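Saturday on the Hill, Forty Meters Open

I have been licensed for long enough that I should be over this by now, and I'm not. Saturday morning I carried a radio, a battery and a bag of wire up to the old fire road above Narnau, threw a line over a branch, and talked to people hundreds of miles away on less power than it takes to light my desk lamp. I came home sunburned on one side of my neck and grinning like a kid.

So, the setup. The radio is the little Durkitix five-bander I bought used last spring. It weighs next to nothing, it puts out 7 watts on a fresh battery, and the tuning knob has a wobble in it that I've stopped noticing. I paired it with an end-fed wire cut for 40 meters, which I rewound over the winter after the old one snagged in a pine and stayed there (it's still up there, I looked for it on the way past and waved).

Getting a line into a tree is my least favorite part of portable operating and also, weirdly, the part I daydream about most. I use a throw bag and a long piece of slick cord. My first throw went sideways into a bush. The second one went over the right branch and then kept going over two wrong ones. The third was perfect! I just stood there admiring it for a bit before I remembered I still had to tie the wire on.

I ran the antenna as a sloper with the high end pointing roughly northeast and the feed point down by my camp chair. There's a flat spot up there where the road widens, with a nice view down to the reservoir, and if you sit on the uphill side you're out of the wind. I had a counterpoise lying along the ground in the pine needles. The match came up so low on the first try that I unplugged everything and checked it again, because I didn't trust it. Same reading. Lovely.

Then I turned the volume up and the band was full. You know that sound when 40 is awake and there's somebody every couple of kilohertz, and you can hear the strong ones and then, if you close your eyes, the weaker ones tucked in behind them? I could have listened to that for an hour without touching the key.

I did touch the key, though. I called CQ for a few minutes and got nothing, which is normal for me, so I went hunting instead. My first contact was a fellow up on a ridge of his own, 300 miles off, also on a small radio and a wire. He was sending at a comfortable speed, he gave me an honest report (not a great one), and we swapped notes about the weather. His was better. The best one of the morning was a station 800 miles away who came back to me on the first call, no repeat needed. I may have said something out loud to the trees.

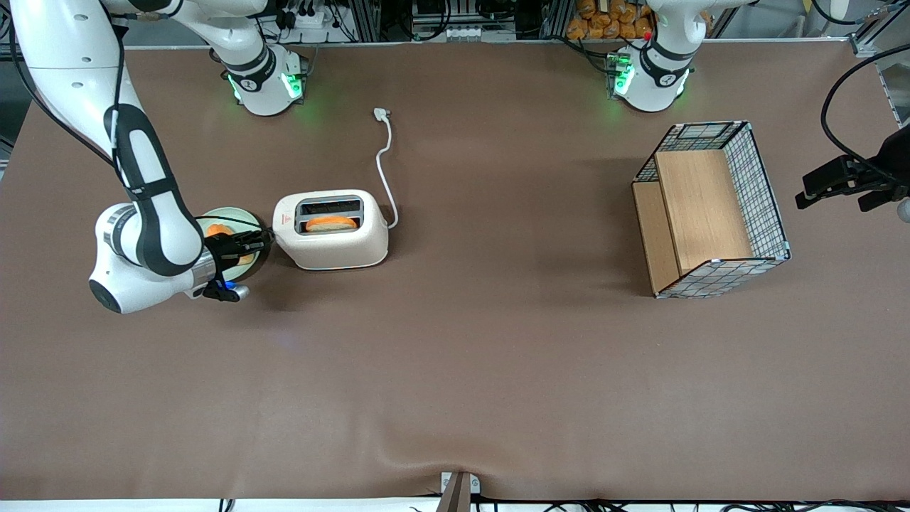

Morse is what made all of this work, and I want to put in a good word for it, since I get asked whether it's worth the trouble to learn. Yes! Please do! I started with an app on my phone at the kitchen table, ten minutes with breakfast, and I still practice that way. Anything in front of me gets sent in my head before I'm allowed to eat it. PLATE is a nice easy one, TOAST is better because of that long O sitting in the middle, and GREEN RIM makes you work for your spacing. It's a silly habit but it got me from copying letters to hearing whole words, and that was the jump I'd been stuck in front of for ages. If you're at the stage where every letter is a small emergency, try sending short everyday words at a speed that feels a touch too fast, with long gaps between them. Then shrink the gaps.

My key for the hill is a tiny set of paddles with magnets in the base. I stick them to a steel clipboard on my knee and the log sheet goes on the same clipboard. I still log on paper outdoors. I've tried logging on my phone and between the glare and my thumbs I end up with call signs that don't exist in any country. Pencil works in the rain, too.

A few things I'd change for next time. The battery was fine but the connector on it is getting loose, and I lost power in the middle of giving somebody a report. I wiggled it, came back, and he was still there waiting, which was very kind of him. I've got fresh connectors on the bench now and I'll redo both ends this week. I also want a longer coax jumper. The one I have forces me to sit right under the feed point, and I'd like to be able to follow the shade.

And earbuds! I forgot my earbuds, so I ran everything off the built-in speaker. It's about the size of a quarter and it does its best. A family with two dogs came by while I was in the middle of a contact and wanted to know what the beeping was. I let the older kid hold the headphone-less radio up to her ear, and when I told her which sounds were somebody's name she asked me to send hers. I did, with the transmitter off, twice. She left beeping it at the dogs.

I've been on the fence about the Lustov mast, the fiberglass one that collapses down to pack length. With a mast I could work from the bare summit at Turcotte, where there isn't a tree in sight and the ground drops off in every direction. The takeoff angle from up there must be a dream. On the other hand it's one more thing to carry, and that trail is steep. If you own one and have used it in real wind, leave me a comment, I'd love to hear how you guy it.

By noon the band had started to thin out and my water was gone, so I pulled the wire down (it came free on the first tug, a small miracle) and wound it up in a figure eight. I've already looked at the April calendar and there's a free morning in it. If you hear a weak signal on the low end of 40 with slightly rushed spacing, that's me, and I'd be thrilled if you gave me a call.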